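Häufige Fragen zur Untermiete von Büroflächen bei Barkham

Welche Mindestfläche kann angemietet werden?
Die kleinste Einheit im Haus Fosen umfasst 18 m². Flächen ab 300 m² werden nur mit eigenem Zählerkreis vergeben.

Sind die Nebenkosten in der Miete enthalten?
Heizung und Wasser ja, Strom nein. Der Verbrauch wird jährlich im Mai abgerechnet.

Wie hoch ist die Kaution?
2.000 Euro je Einheit, fällig vor der Schlüsselübergabe. Bürgschaften werden akzeptiert – allerdings nur unbefristet.

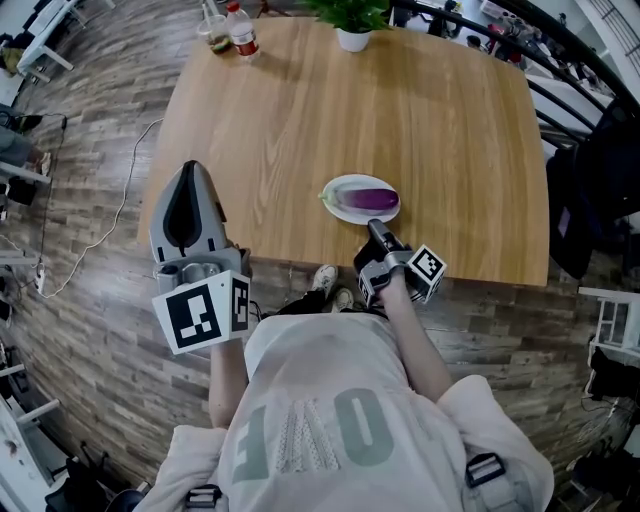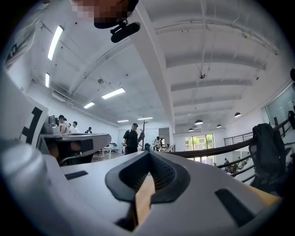
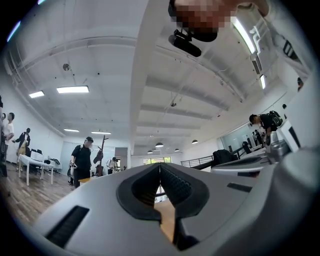 Dürfen Mieter die Beleuchtung ändern?
Eigene Steh- und Tischleuchten sind ohne Rückfrage zulässig. Eingriffe in die fest installierte Anlage bedürfen der Schriftform und werden ausschließlich durch den Elektrobetrieb Jaber ausgeführt. Das gilt auch für rechteckige Leuchtstoffleuchten an der weißen Decke, wie auf dem dritten Bild. Bei freiliegenden Balken und Kanälen, dort ebenfalls zu sehen, ist das Anhängen von Lasten untersagt. Abgehängte Akustikelemente sind gesondert zu beantragen.

Wer haftet für Schäden am Bodenbelag?
Normale Abnutzung trägt der Vermieter. Für Kratzer durch Möbel ohne Filzgleiter haftet der Mieter.

Wie wird gekündigt?
Schriftlich oder über das Mieterportal Drirulum, jeweils zum Quartalsende. Eine Kündigung per Telefon ist unwirksam.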